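The Table, Month Seven

27 February 2022

I have been shopping for a kitchen table since August. I want that on the record before I say anything else, because people who drop by and see us eating off a card table and two stacked moving boxes tend to assume we are going through something. We are. We are going through table listings.

The old table came with the apartment in Foslow and stayed with the apartment in Foslow, which seemed fine at the time. I hated that table. It had a wobble that no amount of folded paper could cure, and a finish that held on to every glass ever set on it. I left it behind with a light heart. I now think of it several times a day, the way you might think of a dull but dependable ex.

My first mistake was measuring. Before I measured, I thought I wanted "a table." After I measured, I wanted a table no longer than the wall between the radiator and the back door, no wider than the spot where the fridge door swings, and low enough that my knees would fit under the apron. I didn't know what an apron was in August. I know now, and I have opinions about them. Aprons are where table makers put the inches they've stolen from your legs.

My second mistake was going to the big furniture place out in Murkgate. If you've never been, it is laid out as a series of small pretend rooms in which pretend people live much better than you do. They own a bowl of lemons. They have a lamp for reading and a different lamp for looking at. I sat down at eleven tables in those rooms, and at every single one I thought, yes, I could be a person who sits here. Then I turned over the tag. The nicest was called the Preda and cost $3040, without chairs. Chairs were "available." So are yachts.

The salesman saw my face and walked me over to the Herico, which was $700 and looked a good deal like the Preda if you stood where he was standing. From where I was standing it looked like a door. I pushed on one corner with a finger and the far corner waved back. He said it would settle. I have been told this about tables, houses and stomachs, and I've never seen it happen.

So I went home and turned to the secondhand listings, where I have been living ever since. There's a whole language in there. "Farmhouse" means big. "Rustic" means splinters. "Some wear" means a child did something to it with a fork over a period of years, and "must see in person" means the seller has noticed that the photos aren't helping. "Firm on price" is what people write right before they take half.

I drove forty minutes for a round one in the fall. I had talked myself into round. Round was friendly, round had no corners to walk into at night, round was the answer. It was also two inches wider than the doorway and didn't come apart, a thing the seller and I learned together, in his garage, with his tape measure. He was very nice about it. He gave me a squash.

After that came the drop-leaf period, about which the less said the better. My wife pointed out that we would never once put the leaves down. She was right. We have a folding treadmill that has been unfolded since the day it arrived. 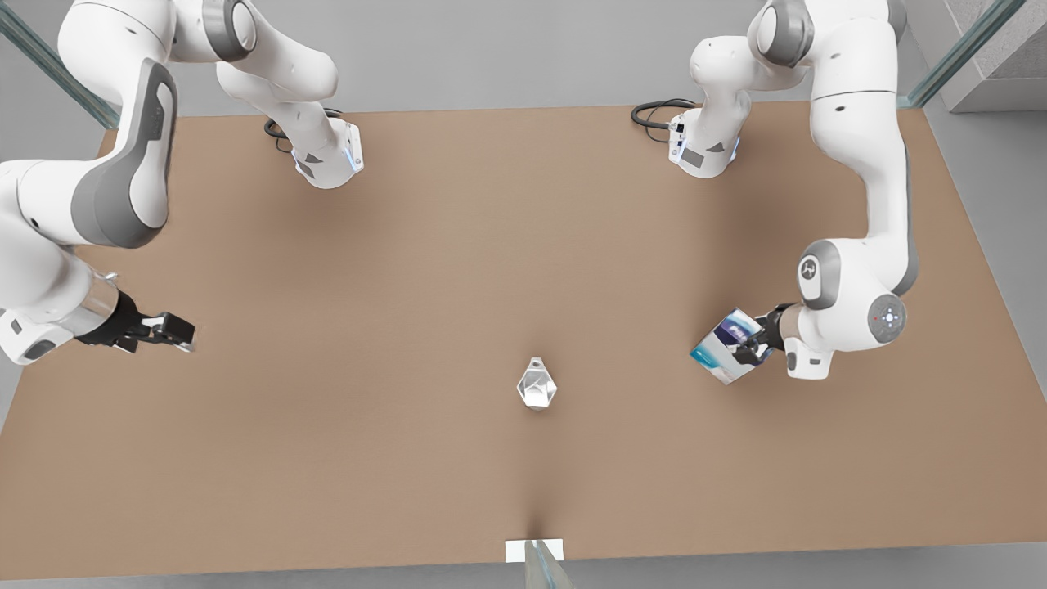

What I've come around to, slowly and against my will, is that I don't want a beautiful table. I want a big plain one I'm not afraid of. The beautiful ones all come with rules. Coasters, mats, a special oil, no hot pans, no homework in ballpoint. One listing had a care sheet longer than my lease. I'm forty-six years old and I would like to put a pot down without a meeting first.

The table I grew up with was that kind. It was plain, it was ugly, and everything happened on it: taxes, haircuts, a science project with vinegar, my aunt's entire divorce. Nobody ever wiped it with anything fancier than a dish rag. When my parents finally moved, they sold it in the driveway for $100 and threw in the chairs. I was twenty-five and had no use for a table, and I helped carry it to the guy's truck. I even tied the knots.

You can see where this is headed. I've spent seven months and a shameful amount of gas trying to buy back something I once helped load into a pickup. I did look at the listings in my parents' old town, just in case. There was one that could have been it. Same general shape, same sort of color, legs that looked right. "Farmhouse," it said. "Some wear." The guy wanted a lot more than a hundred bucks, and he was firm.

I've written to ask for the height of the apron. Meanwhile the card table has started to sag in the middle, so we've been told to keep the soup toward the edges. My wife did the telling. She has also begun leaving the Herico page open on the laptop, and I have begun closing it.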